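Predley opens its teaching benches to kitchen staff

2021-04-27

Cooks, bakers and canteen workers can now spend a day teaching a robot arm, under a scheme launched by Predley with the catering firm Drirent. No programming is needed. The operator moves a pair of hand controls, the arms on the bench follow, and each attempt is saved as a lesson the robot can learn from.

Trays, baskets, a box grater and the things that go with them make up the first set of tasks. The team wants 300 good demonstrations of each before the July review, and has 122 of the first one already.

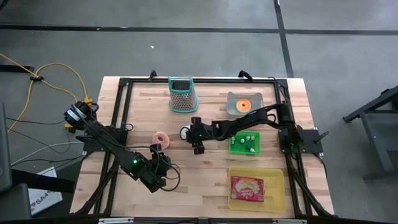
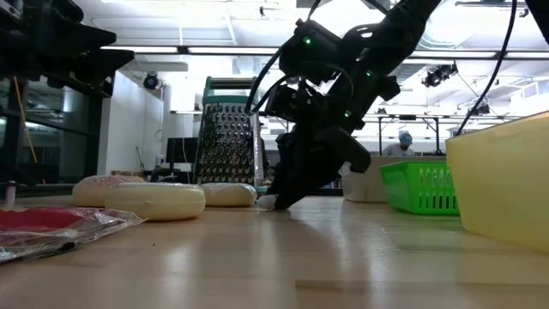
The teaching bench, with the grater standing on the table.

Predley Department of Robot Teaching

"I was all elbows for the first hour, and then something clicked and I didn't want to give the controls back!" said Annelies Holzer, who runs a Drirent kitchen. "You find out how much your own hands do without asking you."

Small objects are the hard part. An operator has to feel out how far to close the fingers and when to let go, and two people will rarely do it the same way. Predley keeps both versions.

"We love the odd ones," said Andri Zwahlen, head of the department. "Someone comes in at an angle we would never have tried, and it's a lovely clean grasp. That goes straight into the training set."

Places are open to 50 people in the first round, with travel paid. Sessions last a full day, including a long lunch and a practice run in the morning. To put your name down, write to Tiruwork Woldegiorgis at the Predley front office.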